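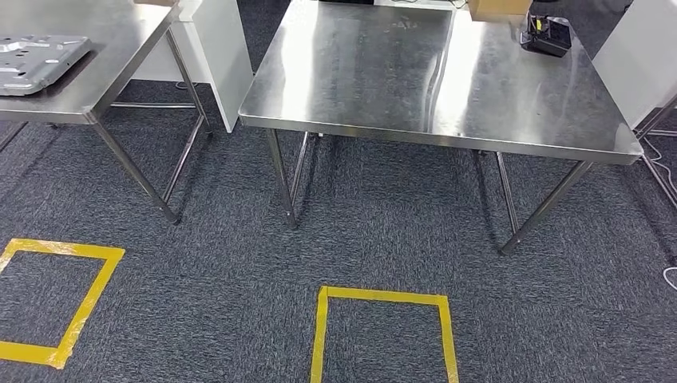

14 Feb 2024. Teleop day on the Silelov cell, pick-and-present task, second go at a clean set of demonstrations. The trouble this week has been where the base ends up before anyone touches the arms. Whoever is driving thinks they're parked where they were last time, and they never are. So there are yellow tape squares on the carpet now, one in front of each steel table, and the rule is that you start every demo on a square and go back to one at the end. Very low-tech. Best thing I've done since June.

Got through 36 demos before lunch, kept all but nine. Of the nine, four were me reaching too early and then hovering like somebody choosing a biscuit. Two were the gripper closing on thin air with great confidence. The other three I've kept in a separate folder because the recovery at the end is nice and I may want it for the retry data.

Running total is 558 kept. Geerts want 757 before they'll look at a policy, a number I have asked about twice and had explained to me once, not well.

Things to sort out:

- Glare. The table tops are brushed steel and they throw the overhead lights straight back in long pale streaks, with a soft reflection of everything else for good measure. The small black unit on the right-hand table gets a dark twin underneath it. Last week's policy went for the twin – twice. Want to try one session with half the lights off and compare.
- Fingerprints on the steel. Wipe down or leave? I say leave, the real site will be worse. Drurier's notes say wipe. We should at least all do the same thing.
- Left table, grey plate with the cutouts. By hand-guiding it's easy. By remote it's miserable, as you can't feel when the fingers have found the edge. Propose we teach the approach by remote and the last few centimetres by hand, and stitch them. Yes, I know what I said about stitching.
- White cable on the floor by the right-hand frame. Needs taping down before somebody drives over it, and the somebody will be me.

Ravulari controller: lag is better after the update, but the left stick still drifts. Recentre it before every run. If you forget, the base creeps off the square during the grasp and you get a lovely demonstration of a robot leaving.

Tomorrow: same task, swap drivers, right-hand table first. Don't move the tape. If you must move the tape, write it down in here with the time.

Battery 2 is on charge.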